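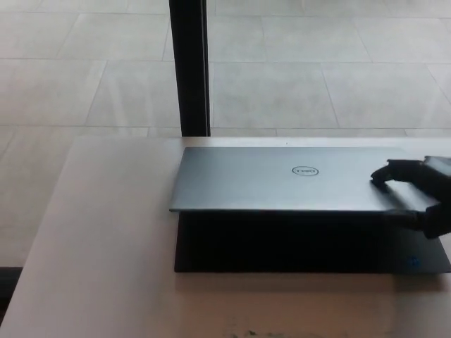

二月，周一，下午接着记

上周那锅靛蓝缸算是救回来了！先把这句写在最前面，免得Golshifteh翻本子的时候又跑来问我。缸面上的铜色膜重新起来了，搅开以后底下是黄绿色的，闻着也对，就是那股有点像烂草又有点像酱油的味道（闻惯了其实还行，Davoud不这么认为）。

先补一下上周没写完的。那天早上打开盖子，液面是死蓝死蓝的，一点泡花都没有，我心里就凉了半截。试了一条棉布，拿出来几乎不变色，过水以后只剩一层灰蓝，手一搓还掉。翻前面的记录，看到缸温连着两晚没人盯，窗又开着，八成是冻着了。我没急着加料，先把缸隔水慢慢焐起来，裹上那条旧毛毯，第二天再看。第二天pH试纸掉到9，偏低，补了一点石灰水，又喂了麦麸汤。麦麸汤这次煮得比较稠，滤的时候堵了纱布，下回水多放一些。

今天的试片

一共染了14条，棉、麻、还有Amirhossein从Brirkum带回来的那块生丝。全部提前泡水，拧到不滴，顺着缸边慢慢放下去，在水底下轻轻揉。出缸的时候贴着液面拧，别举高了再拧，水珠砸下去带进去的空气够它难受半天的。

棉：每次下缸3分钟，晾透，再下。第一遍出来浅得像洗旧的牛仔裤，第四遍开始有点意思了，第六遍我挺喜欢，偏冷，很干净。
麻：吃色比棉慢，边上有一道深一道浅，应该是我退浆没退彻底。剩下那卷麻布要重新煮一次，别直接拿来用。
生丝：漂亮得不行！第二遍就到了棉第五遍的深度，不过手感变涩了，碱还是伤它。Behrouz说过水以后用一点点白醋泡一下会好，我泡了，晾着呢，明天摸摸看再说。

顺便记一笔，Mạch那家寄来的靛泥和以前那批不一样，颗粒粗，研钵里磨了老半天还是有沙沙的声音。磨的时候加一点温水，打圈磨，别捣。这批我贴了黄标签放在架子最下层，大家先别跟旧的混在一起，等我起了小缸比过再定。

扎染那块（就是给Jisard做门帘的样布）出了点小毛病。线扎得够紧，花形出来了，可是折叠的里层几乎没上色，一打开中间一大片白。甲方也许会喜欢？我不敢赌。下次在缸里要用手指把褶子一层层拨开，多待一会儿，出来也要一层层掀开让它见风。还有那个木夹板，用之前先泡透，干的木头会把颜色吸走，布上留一圈脏脏的印子，上次吃过亏了还不长记性，说的就是我自己。

洗的部分：Farhad觉得我们过水太急，建议晾满一夜再洗。今天一半当场洗，一半挂着，线头打了结的是挂着的那一半，别弄混。当场洗的那几条水到第三盆还在发蓝，浮色确实多。

明天谁先到谁看一眼缸：
早上先别搅，看膜、闻味道，再测pH，写在门后那张纸上。
缸底的沉渣不要翻起来，搅的时候沿着一个方向，搅到中间聚起泡花就停。
麦麸汤还有半罐在冰箱里，膜要是薄就喂一勺，膜好就让它歇着，今天干了不少活了。

手套又破了一副，左手三个指甲是蓝的，晚上还要去吃饭，用柠檬搓了也没用。新手套要买长筒的，Golshifteh下单的时候顺便加两卷棉线，细的那种。

生丝的pH和手感等明天干透了补在这页背面。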